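4. Adding items to the catalog

Read this section before you enter your first title. It covers items that already have a barcode from the publisher, items that need a Talport label, and items in a language other than English. Setting up borrowers is covered in section 5.

4.1 Before you start

You will need the Talport desk unit, switched on and signed in, a roll of Merker labels, and the items you want to add. One label roll holds 1,000 labels. A small reading room with 1,240 titles will therefore need 2 rolls for the first pass.

Sort the items into two piles, with a publisher barcode and without. The desk unit handles each pile in a different mode, and switching back and forth is the most common cause of duplicate records.

4.2 Items with a publisher barcode

1. From the main menu, choose Catalog, then Add by barcode.
2. Hold the back cover under the reader until you hear one short tone.
3. Check the title and author on the display. If they match the item, press Accept.
4. If the display says No record, press Hold and put the item on the other pile. You will enter it by hand in 4.3.
5. Choose a shelf code from the list. If the list is empty, go back to section 3 and load your shelf plan.
6. Press Save. The copy number is filled in for you.

Note: Two short tones mean the barcode is already in the catalog. Press Add copy to keep both under one record. Do not press Accept a second time, or you will end up with two records for the same title and holds will only work on one of them.

4.3 Items without a publisher barcode

1. Choose Catalog, then Add by hand.
2. Type the title as it appears on the title page. Covers often shorten the title or add a selling line that does not belong in the record.
3. Enter the author, family name first.
4. Enter the year and edition if they are printed. Leave the fields blank if they are not.
5. Choose a shelf code.
6. Press Print label and wait for the label to feed out completely before you tear it.
7. Stick the label to the back cover, top left, about a thumb's width from the spine.
8. Scan the new label once to link it, then press Save.

Caution: Do not pull a label while the feed light is on. The cutter can jam, and the next label will print off center. To clear a jam, see 9.2.

Labels need a flat, clean cover. On cloth bindings, use the inside of the back board. On spiral-bound manuals, use the first blank page.

4.4 Items in other languages

Titles can be entered in any script the Ogola keyboard pack supports. Press the globe key to change script. If the title mixes scripts, enter it in the order printed, changing script partway through, and leave out the spaces if the original has none. 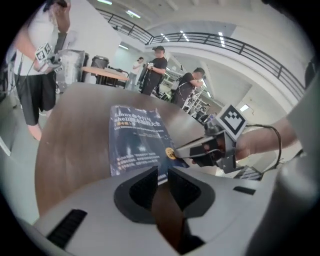 Fig. 4-3. Paperback with Chinese and English text on the cover.

After you save a title in another script, the unit asks for a search title. This is a short version in plain letters that the desk staff can type quickly. It does not have to be a translation – a few key words are enough, and borrowers will still see the full title on their receipts.

1. At Search title, type up to 40 letters.
2. Set Language to the main language of the text inside the book.
3. If there is a second language, press Add and choose it from the list.
4. Press Save.

Note: If the title shows as a row of empty boxes, the keyboard pack is not installed on that unit. The record itself is not damaged. Install the pack as described in 2.6 and open the record again.

4.5 Checking your work

Run a count at the end of each session. Choose Reports, then Items added, and compare the total with your label roll and your barcode pile. The Bunico reading room, which tested this guide in April, entered 2,173 items and found most of its mistakes this way. Peninah Mushi, who ran the desk there, suggests stopping for a count at every full shelf.

To correct a record, open it, press Edit, and change only the field that is wrong. To remove a record, press Withdraw. Withdrawn records stay in the system for one year and can be brought back from Reports.

4.6 Backing up

The unit backs up at 11 p.m. if it is left on and connected. To back up by hand, choose System, then Back up now, and wait for the word Done. Do not switch off the unit while the bar is moving.

If the backup fails twice in a row, write down the error number and contact Victor Kioko at the Talport help desk before adding more items.

Talport Library Systems | Contact the help desk | © Talport. All rights reserved. | Back to top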